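Laundry folding: club data, summer term

README, written by Ruoxi Xia, so blame me for the spelling

Hello! If you've found this folder you're probably one of next year's lot, or you're from the Druneck team and want to try your code on our folds. Either way, put the kettle on and read to the end before you copy anything, as the full set takes ages to move over the club wifi.

What you've got is 956 episodes of two arms folding towels and other bits of cloth. We teleoperated every one of them by hand in the evenings, and they make up our entry for the Fenda student challenge. The left arm is called Cillavetti and the right arm is Sultana. Those names are in the file paths too (sorry!), so "cil" means left and "sul" means right all the way through. I did suggest renaming them before July and was outvoted.

Each episode starts with a pile and ends when the driver presses the pedal. Some end early. If the driver gave up, the notes column says "gave up", and please leave those in when you train, we got better results with them than without. Drivers are listed by number, 1 to 11, and number 4 is me. I'm slow but I'm tidy.
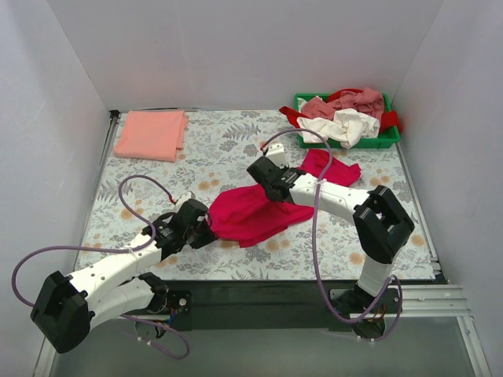 The hardest bit by miles was getting both arms to agree on which corner was which. A towel on a shop shelf has four corners, and a towel that's been dropped has as many as it likes. We tried labelling them and it ate a whole Thursday, so corner labels only exist for 52 episodes. They're in the folder called corners_old. There isn't a corners_new.

Things I'd want to know if I were you:

Gripper values run from 0 (shut) to 1 (open) for Cillavetti and the other way round for Sultana. I know. There's a flip_sul option in the loader and it's off by default, so turn it on.

Episodes over 3,000 steps have been chopped in two, with "a" and "b" on the end of the name. Keep both halves on the same side of your train and test split or your scores will look lovely and mean nothing.

Don't trust the clock times. The laptop thought it was in another time zone until well into the project.

You can use all this for coursework, club stuff or your own tinkering, just put the club's name on it somewhere. If you find a broken episode, add its name to bad_list.txt with your initials and a word or two about what's wrong with it. Spare gripper pads are in the drawer under the printer.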